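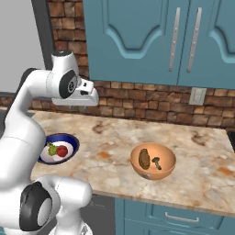
Imagem: simulação em computador, Cheuk-hei Sin / Oficina Binimier

Braço de bancada na cozinha: manutenção para quem tem mais o que fazer

Quem comprou um braço robótico para a cozinha imaginando que ele ia cuidar da casa descobre na primeira semana que ganhou mais um morador para limpar. O meu é um Jarnska, branco, cor escolhida por alguém que nunca fritou um bife. As dicas abaixo saíram de dois anos de convívio e de uma quantidade de panos de prato que prefiro não somar. Valem para a maioria dos braços de bancada com garra de dois dedos, mas o manual da sua máquina manda mais do que eu.

Antes de tudo, desligue

Desligar é na tomada. O botão de parada trava o movimento e deixa o resto energizado. Apoie o antebraço num rolo de toalha antes de cortar a força: alguns modelos têm freio em todas as juntas, outros só nas de baixo, e o seu vai escolher a hora em que você estiver com a cabeça ali para mostrar de qual tipo ele é.

Escolha do lugar

Na simulação do Cheuk-hei, a base fica no canto inferior esquerdo da cena, à frente do balcão, e as tigelas, ao alcance da garra. Gosto dessa disposição. Sobra bancada para quem ainda cozinha com as próprias mãos. Antes de furar qualquer coisa, percorra com o braço desligado todo o caminho que ele vai fazer, inclusive por baixo dos armários de cima. Puxador comprido é bonito até enganchar num punho.

Parede de tijolo rústico, como a da simulação, pede folga maior. Tijolo tem relevo, o desenho do programa costuma achar que é liso, e a carenagem fica com a marca da divergência.

Aperto da base

Mármore não gosta de força concentrada. Use uma chapa por baixo do tampo, borracha entre a chapa e a pedra, e aperte os parafusos em cruz, um pouco de cada vez. Depois do primeiro mês de uso, confira o aperto. O meu tinha cedido o bastante para a garra errar a borda da tigela, e passei uma tarde inteira recalibrando a câmera por causa de um parafuso.

Limpeza

Pano úmido, detergente neutro bem diluído, pano seco. Nada de borrifar direto nas juntas. As tampinhas redondas nas laterais parecem decorativas e em muitos modelos são o único obstáculo entre o seu desengordurante e um encoder caro. Borrife no pano, longe dali.

Palha de aço, não. Saponáceo, também não. Água sanitária amarela o branco de um jeito muito particular, que a visita sempre confunde com cigarro.

Para as frestas entre os segmentos, um pincel macio de confeitaria, aposentado de confeitaria. Marque o cabo com fita, ou ele volta para a gaveta e reaparece em cima de um pão doce.

Dedos da garra

É onde a sujeira mora. Retire as pontas de borracha, se forem removíveis, lave na pia e deixe secar fora do sol. Polpa de tomate seca entre a borracha e o dedo funciona como verniz: a garra fecha, acha que segurou e solta tudo no meio do caminho. Uva é pior, porque rola.

Verifique a abertura com a garra vazia. Abra e feche 3 vezes pelo painel e escute. Um zumbido contínuo é normal. Um estalo no fim do curso costuma ser grão de arroz.

Pontas gastas ficam brilhantes. Troque as duas juntas, mesmo que só uma pareça ruim. Comprei um par da Berkell por 290 reais e reclamei durante uma semana. A alternativa era continuar catando cogumelo no chão.

Graxa

Só onde o manual indicar, e só a indicada. Azeite não é lubrificante, por mais que esteja à mão e que o seu cunhado garanta o contrário. Ele rança, gruda farinha e, lá por janeiro, vira outra coisa.

Recalibrar sem sofrer

Faça de manhã, antes de a cozinha esquentar, com o balcão livre de panelas. Rode primeiro a posição inicial, depois o ponto de referência, e só então ensine de novo o lugar das tigelas. Para as tigelas ficarem sempre no mesmo ponto, cole por baixo três pedacinhos de fita antiderrapante e faça uma marca discreta na bancada com lápis dermatográfico, que sai com álcool.

Prefira tigela fosca. Na minha cozinha a câmera se atrapalha com reflexo, e tomate lustroso já dá trabalho suficiente sozinho.

Quando aparece o erro 1944

No Jarnska é sobrecarga no punho. Em ordem de probabilidade, pela minha experiência: cabo repuxado, peso demais na garra, programa antigo para uma tigela nova. Desligue, solte a presilha do cabo, deixe uma barriga do tamanho de uma laranja e prenda outra vez. Se o erro voltar com a garra vazia, pare de insistir e leve à assistência. Eu insisti. A Oficina Binimier me cobrou o redutor e ainda devolveu a peça velha num saquinho, como dente de leite.

Lista da gaveta

Chave Allen do jogo original (as avulsas espanam a cabeça)
Pincel macio marcado com fita
Par reserva de pontas
Presilhas de cabo, da Sikora ou de qualquer outra que não seja arame de pão
Lápis dermatográfico
Lanterna pequena

Refaço a conferência completa todo mês de junho, quando o chuveiro também pede revisão e já estou de mau humor mesmo.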